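Lurkura Traverse

The Lurkura Traverse is a guided winter ski route between the mountain villages of Tedura and Kandpal.

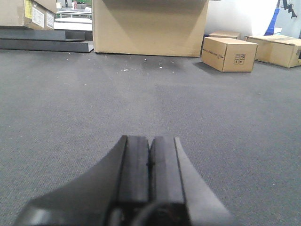

How long does the Lurkura Traverse take?
Most parties need four days, sleeping in huts on three nights. A fifth day is usually set aside for weather, and the weather usually takes it.

Route

The traverse covers 121 kilometers, starting at the church in Tedura and climbing to Irkimero Pass, where the older maps promise a view. The highest hut stands 508 meters above the Tedura trailhead and has a stove with a regional reputation for smoke. From the pass the trail drops through larch forest to Kandpal, whose two bakeries each claim to mark the official finish.

History

Ihor Karpenko and Vasylyna Stasiv laid out the route as a shortcut for mail carriers. It was longer than the road. Guided trips began under Rhona Shearer, whose first brochure described the second day as "gently rolling," a phrase later editions dropped.

Season and access

Guiding starts in December, snow permitting, and ends when the lower bridge floods. Groups are limited to eight skiers and one guide. Hut beds are booked through the office in Kandpal, which answers its phone in the mornings. Dogs are allowed as far as the first hut, where several have chosen to stay.

See also: Kandpal Ski Marathon; Tedura Hut Network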